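November 27, 2022

My right forearm is sore and I couldn't be happier about it. Friday was our longest day of recording so far, and I want to write it all down while I still remember which parts were hard.

For anyone who missed the September post: I've been spending my spare days with a small group in Lornberg that teaches robots by showing. You hold a gripper in your own hand, you do the job the way you'd like the robot to do it, and the camera on the gripper sees what the robot's camera would see. Later on all of that goes into training. No code for the task itself, no long list of waypoints. You just do it, over and over, and try to do it well. I spent years programming arms point by point at my old job and I still get a little giddy every time I pick the thing up.

The job we're on now is sorting a small hand tool into an orange tray. Sounds like nothing, right? Pick it up, carry it over, set it down in the compartment. A four-year-old could do it. But try it with two stiff fingers and no feeling in them! The first time I had a go, back in September, I squeezed too early and the cutter shot across the table like a bar of soap. Nazanin Shahbazi was running the session and she only said "keep that one, mark it as a miss," and handed me the cutter again.

She has strong opinions about how a demonstration should look, and I've come around to almost all of them. Come in slowly. Close fully before you lift. Don't wave the gripper around while you think about your next move, because the robot will learn the waving too. That last one has been the worst for me. I talk with my hands, and for the first couple of sessions my recordings were full of little pauses and wiggles that meant nothing at all.

What helped was picking one spot to pause, between the grasp and the carry, with the tool upright and square in the fingers. If it's going to slip, I want to find out there and not over the tray.
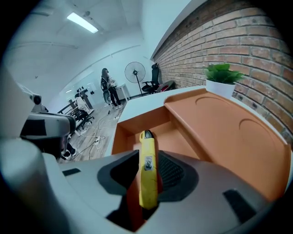
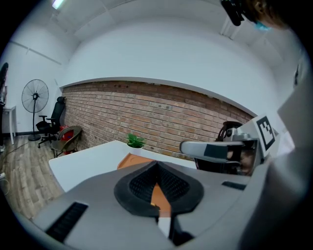
The other thing I've been working on is variety. My instinct is to find the perfect way and repeat it, and that's a bad instinct for this kind of work. If every recording starts from the same place at the same angle, the robot gets very good at one narrow thing and falls apart when the tray moves the width of a hand. So between takes we shift stuff. Turn the tray a bit. Start higher, start lower, come in from the left for a while. Arne Vogler likes to stand in a different place for every block and do the same task from there, and when I copied him on Friday my numbers went down for an hour and then came right back up.

Speaking of numbers! When I got there on Friday morning the count for this task was 1,034. When we packed up it was 1,119. The goal is 2,000, so there's a good way to go, but we're over the halfway mark and I may have done a small dance.

We also spent a bit of the afternoon comparing this with remote control, where you sit or stand away from the arm and drive it with a controller. I had only done that once before and I was terrible at it. I'm still not great. My depth sense goes completely when my hand isn't where the gripper is — I kept stopping short and pinching air. Hiyori Wada is lovely to watch at it, very calm, tiny movements, and she gets the tool into the compartment on the first try more often than I do by hand. Her point is that with remote control you only ever record motions the arm can really make. By hand I sometimes twist my wrist in a way no arm would follow, and those takes have to be thrown out. Fair enough. But by hand I can get through so many more in an hour, and it feels like doing the job and not like steering a crane at the fair.

I'd love to see both kinds mixed in one training run. Nesrin Kozan thinks a small share of remote takes might fix the wrist problem without slowing us down much. She's going to try it once we have enough of hers and Hiyori's, and I've promised not to bug her for results every day. (Every other day is fine, I asked.)

A few notes to myself for next time:

- Loosen the grip on the handle. The soreness is all from squeezing when I don't need to.
- Release lower. I'm still dropping the tool the last little bit.
- Count to 2 after letting go, then back out straight.
- Eat lunch before the long block. My takes right before lunch were awful.

Next session is after the weekend and I'm hoping for a full day again. Bernadette Brunet asked in the comments last time whether left-handed people should record with their left. Yes, please do! We have hardly any.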